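Fisheye view on a hand-held gripper: keep the wide lens or swap it for a narrower one? 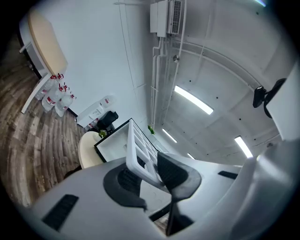 Page 1 of 2

Posted 18th September in Grippers and End Effectors

gillgate_bench

We are choosing between two hand-held grippers for recording pick and place demos. One is the Galar and the other is the Stelmakh. Both carry the camera on the tool itself. The Galar has a very wide fisheye, and the picture in this post is from that one, with the tool tipped up so the lens is looking at the ceiling. The Stelmakh has an ordinary lens that covers a lot less.

My problem is how much of the Galar image is the Galar. The gray housing takes up much of the lower part, and then there is everything mounted on top of it. What is left is the room, badly bent. The ceiling lights and the pipes on the wall are in there, and so is the air conditioner.

On the Stelmakh I get a cleaner picture of the table, but I lose tracking whenever I move in close to an object. We recorded 50 demos on each in July, same person, same task, same objects. The Galar set gave us a usable path for nearly all of them. The Stelmakh set had a lot of dropouts, mostly in the last part of the reach.

Two things I would like to know. Is it worth masking out the gripper body before running tracking, or does the software deal with that by itself? And has anyone put a narrower lens on a Galar and kept decent tracking?

Controller at the other end is a Wadadard, if that matters. The arm has not been part of the test so far.

spindle_and_shim

Keep the wide lens. Your own numbers are telling you that already.

Tracking from a moving camera needs things that stay still, and most of those are not on your table. When the gripper is right over an object, a normal lens is looking at a small patch of tabletop and not much else. A fisheye still has the edges of the room. In your picture there are pipes running down a white wall, an AC unit with a ribbed grille, a security camera on a bracket on the right and the grain in the floorboards on the left. Those all have corners and edges a tracker can hold on to. The plain white ceiling is less help, so I would not record with the tool tipped up like that if you can avoid it.

Yes, mask the body. The housing moves with the camera, so to the tracker it looks like something that never moves, and it can pull the estimate toward "we are standing still." The slotted vents are the worst for this. They are black on pale gray, and that is just the kind of contrast a feature detector likes. The white slatted part will do it too. Some packages throw these points out as outliers, but with that much of the picture covered I would not rely on it.

How we make the mask:

Hold the gripper still with the fingers fully open and save a picture. Do it again with the fingers fully closed. Paint over everything that belongs to the tool in both, merge the two, and grow the edge by a few pixels. Also mask the black rim outside the image circle. Use the same mask for every recording until someone takes the camera off and puts it back, then make a new one.

Only use that mask for tracking. If you are training a policy on the images, the fingers need to stay visible there.

The other thing to check is the lens model. If you calibrated the Galar with a standard pinhole model, the outer part of the image will be wrong, and that is the part you are paying for. Use a fisheye model and get the calibration board well out toward the rim. We needed 4 rounds before the error out there came down to something we could live with.

tapedrive

i'd go with the stelmakh, it's lighter and your wrist will thank you after an hour. never had tracking trouble with mine but i do big boxes so i'm not that close up. wide lens makes me a bit seasick when i review the footage

no idea about masks

orchard_lane_robotics

I tried a narrower lens on a Galar last year and took it off again. The housing showed less, which was nice to look at. Tracking got worse in close work, about what you see on the Stelmakh. I also had to shim the mount to get focus, and it shifted every time the tool got knocked.

If the bent picture bothers you for training, record wide and then crop and undistort the middle afterward. You can't go the other way. Keep the original files even if they are big.

On the Wadadard, the lens choice makes no difference to it. What you do need is the offset between camera and fingertips, measured separately for each tool. I used the Galar offset for a different gripper once and every grasp landed short by the same distance. It took me 2 days to find.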